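3.2 Froissabilité en usage domestique

Les essais normalisés de récupération au pli portent sur des éprouvettes planes, conditionnées et libres de coutures. Ils renseignent mal sur l'état d'un article porté, lavé, puis laissé sur un lit ou un dossier de chaise. Le corpus Flarano réunit 2 306 relevés effectués dans des logements occupés, dont 1 638 ont été retenus après élimination des fiches sans indication d'armure ou de titre de fil. Le codage suit la grille de Cantero et Gwynne, à 11 classes, qui distingue les plis de compression des plis de torsion.
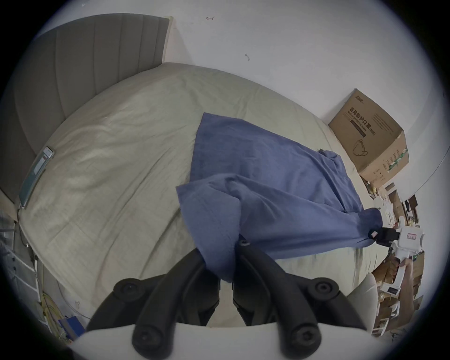
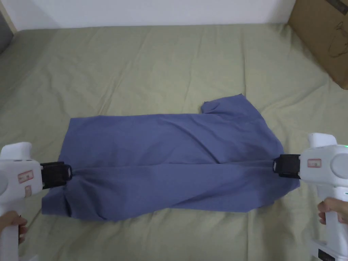 Figure 4. Textiles bleus froissés, sur lit.

L'accord entre les 2 codeurs (D. Montoya, K. Au) est satisfaisant pour les plis de compression et nettement plus faible pour les plis de torsion, que la grille définit par leur seule orientation par rapport au droit-fil. Cette définition devient ambiguë dès que l'article comporte des pièces coupées en biais. Nous avons donc fusionné les classes 7 et 8 dans la suite de l'analyse.

Le modèle retenu est un modèle mixte ordinal, avec le logement en effet aléatoire. La masse surfacique et la teneur en coton y entrent comme covariables continues ; le mode de séchage, renseigné par l'occupant, y figure comme facteur. L'interaction entre teneur en coton et séchage en tambour reste significative après correction. Samuel observe une tendance comparable sur la série Skutard, limitée toutefois aux toiles.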